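Subject: Re: cups for the February swap table

On Tuesday somebody wrote:
> Do we have enough cups, or should I order another sleeve of 28?
> And is the lattice tablecloth still around, or did it go to
> Trondside with the rest?

Please don't order anything yet! I've got the tablecloth at my place and I put it on the table tonight to see how it looks with the cups I've dug up so far. It's the white one with the black diamonds and the big oval of carnations in the middle — a bit grandmotherly, but I love it.
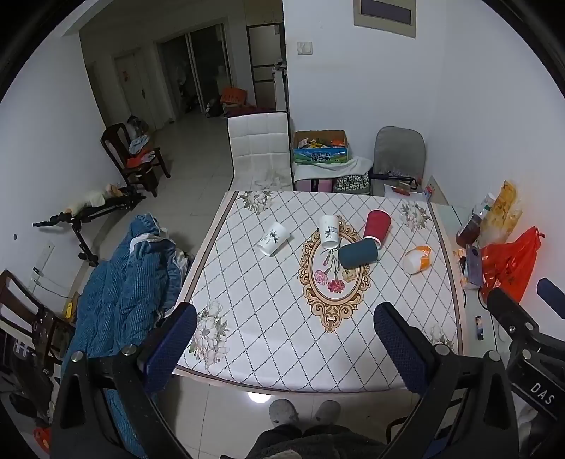
I'd like us to go with mixed cups this year. A matching set from Ikico would run us $18, and I can't see the point when every cupboard I open has odd ones in it. People can remember "I'm the teal one" a lot easier than a name on masking tape (and the tape never sticks anyway).

My favorites are the dark red and the teal. I'd happily take more in those colors if you have any.

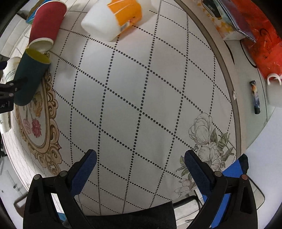 Red and teal, on the lattice cloth

One more thing, does the cloth need ironing or can I get away with smoothing it down? Last time I ironed it I was at it till 9:30 and burned my thumb. Also the key to room 346 is with me, so holler if you need in early.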